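## 4. Setting up the board and sorting the blocks

The Zeltoron shape set is sold as ready to use out of the box. Treat that claim with some caution. The blocks are fine, but the board needs a little attention first, and the printed card from Mastano skips most of it.

1. Clear the worktable and wipe it down. Crumbs under a board will make it rock, and a rocking board tips the narrow blocks first.
2. Lay the board flat and press on each corner in turn. If one corner lifts, turn the board over and try again. The card says either side will do. Ours sat properly on one side only.
3. Tip the blocks out into a tray. Tipping them straight onto the wood leaves small dents, whatever the card says about "hard-wearing maple."
4. Pick out the cylinders and stand them up, flat end down.
5. Match each cylinder with the other block of its color.
6. Push each pair together until the sides touch, and leave bare wood in the middle of the board for the player to work in.

> **Caution:** Small parts. Keep the set away from children under 2, and don't rely on the lid of the box, which opens far too easily.

**Note on cleaning.** Astis sells a board oil in a 50 ml bottle, listed as part 121. The set was supposedly tested through 930 wipe-downs without it – by whom, the card doesn't say. A damp cloth has been enough so far. Skip the oil until the wood looks dull.

### 4.1 Grouping by color or by shape

The Castaño method, printed on the back of the card, asks for color first and shape second. It is presented as the only sound order. We saw no difference in how quickly players caught on, so choose one and keep to it for the whole session.

1. For color, keep the yellow pair well apart from the red and green blocks.
2. For shape, gather the cylinders and leave the star for last. It is the easiest to tell by touch and spoils the game if it goes early.
3. Red and green may share a corner, as long as the player can name both. 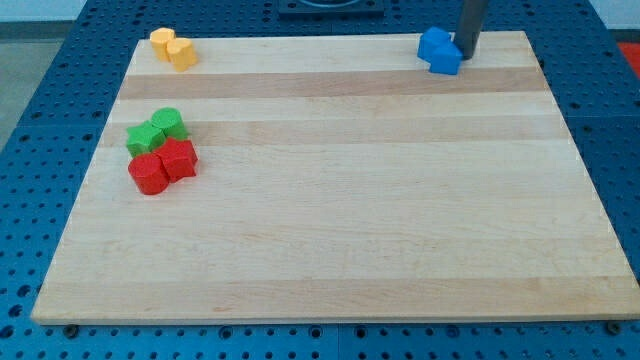

**Do the blocks have to touch within a group?**

Only for the color game, where a gap tends to be read as a new group. In the shape game, leave a finger's width between them so each one can be lifted without knocking its neighbor over.

4. When the round is finished, return the blocks to the tray before moving the board.

> **Note:** The card suggests carrying the board with the blocks in place "to save time." Try it once over carpet before you believe it.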